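Lists > Small Boats > Onu Owners > Archive > Deck and fittings

Subject: Re: Leak over the port berth

> We bought our Onu in November and have a drip over the port berth,
> roughly level with the pillow. It comes in after rain and also when
> we hose the deck, though not always. The previous owner ran a bead
> of silicone round the stanchion base and the window, and it made no
> difference. The headlining is stained brown for the length of my
> hand.
>
> A yard has quoted 3,000 lira to take off all the deck fittings on
> that side and put them back. Is that the right thing to do, or
> should we try the window first? Also, has anyone used Plastolel on
> these decks? The tin says it is fine above the waterline but gives
> no advice about cored decks.

I would leave the window alone for now. On these boats a leaking window nearly always shows as a stain that starts at the bottom corner of the frame and runs down. Yours is in the headlining and further outboard, and to me that says a deck fitting or the toe rail.

Ours is the 21 foot boat with the inboard rudder, so the layout may differ a little from yours, but the deck moulding is the same as far as I know. There are three places I have had water come in on the port side.

The first was the forward stanchion base. It has four bolts and the inboard pair go through the core. The factory did not seal the core where the holes were drilled. When somebody leans on the guardwire the base rocks, the sealant lets go, and water gets into the core as well as down the bolts. It can then travel a fair way before it finds a hole to come out of, so the drip is often a foot or more aft of the fault.

The second was the toe rail. It is bedded on a strip of something that has gone hard on every boat I have looked at. The screws at the joint between the two lengths of rail were the worst. You can check this without taking anything off. Dry the deck, run masking tape along the inboard edge of the rail for the length of the berth, and pour a jug of water slowly on the outboard side. Give it a good half hour before you decide it is sound.

The third was the genoa track. I don't think that is yours, as it would come out near the galley.

Do one fitting at a time with the water and write down what you did. I used a washing-up bottle with some food colouring in it, a different colour for each fitting. It stains the headlining, but yours is stained already. Start at the lowest point of the deck and work up. If you start at the top the water runs over everything and you learn nothing.

Silicone round the outside is a nuisance. It has to come off completely before anything else will stick, and it leaves a film after it looks clean. Scrape it with a plastic blade, then use silicone remover, then wipe with a clean rag and throw the rag away. I sanded mine lightly after that. Don't sand first or you will push it into the gelcoat.

For the stanchion base itself:

Take the nuts off from below. You will have to drop the headlining edge, which is held by a batten with small brass screws. Mark which batten goes where.

Lift the base and look at the holes. If brown water comes out, or the core is soft when you poke it with a bent nail, leave it open under a tent until it has dried. It took weeks with ours.

Drill the holes oversize through the top skin and core, but leave the inner skin alone. Put tape underneath. Fill with thickened epoxy, let it go off, and drill again at the proper size.

Countersink the top of each hole slightly so that the sealant forms a ring round the bolt.

Bed the base down, tighten until a little squeezes out all round, and turn the nuts from below while somebody else holds the bolt heads still. If the bolts turn, you break the seal you have just made.

We had no backing pads at all, only penny washers, and two of those had pulled into the laminate. I made pads from Zaswood offcuts, coated on all faces with epoxy before fitting. Plywood from any decent supplier would do as well, but I had the offcuts. Ours have been in for six seasons and have stayed flat.

On Plastolel, I have used it on the toe rail and on two of the bases. It stays soft enough to take some movement and it can be cut off again with a knife. It does not like being put on damp or cold surfaces. One joint I did late in the year never cured properly and I had to dig it out. I would not use it on the windows, as it seemed to attack the plastic on a spare piece I tried. It goes a bit yellow in the sun. I can't say how it would do on a teak deck.

As to the quote, 3,000 for one side sounds fair if it includes dealing with the core. Ask them that before anything else. If they only mean to lift the fittings, put new sealant under them and bolt them down, you will be doing it again. There are 38 bolts through the deck on our boat, not counting the track, and sealing the holes properly is most of the work. You could do the one stanchion yourselves and see if the drip stops before paying for the rest.

For tools you need very little: two ring spanners, a deep socket, a wide screwdriver for the bolt heads, a countersink bit, a plastic scraper and a knife. A tool roll is handier than a box up on the side deck, as it won't slide about. Put a towel under it all the same.

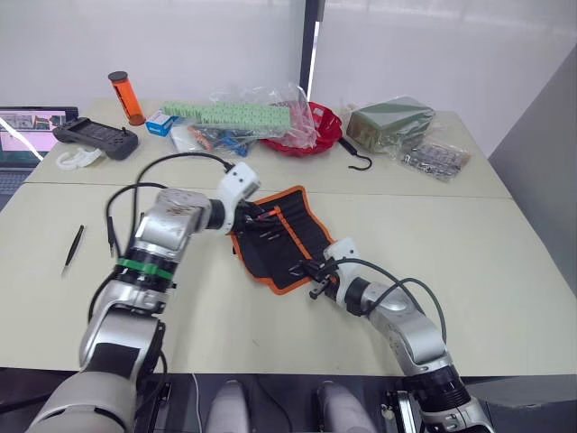 Pendik, 23/02/2021

PS. I forgot the chainplate covers. On some of the later boats the port one is only held by sealant and two short screws, and it can lift at the forward edge. Press on it with your thumb. If it moves, take it off and clean it up before you start on the stanchion.

If anyone has the drawing that shows where the solid laminate stops and the core begins, could they send it to the list? The copy in the files section is missing the foredeck.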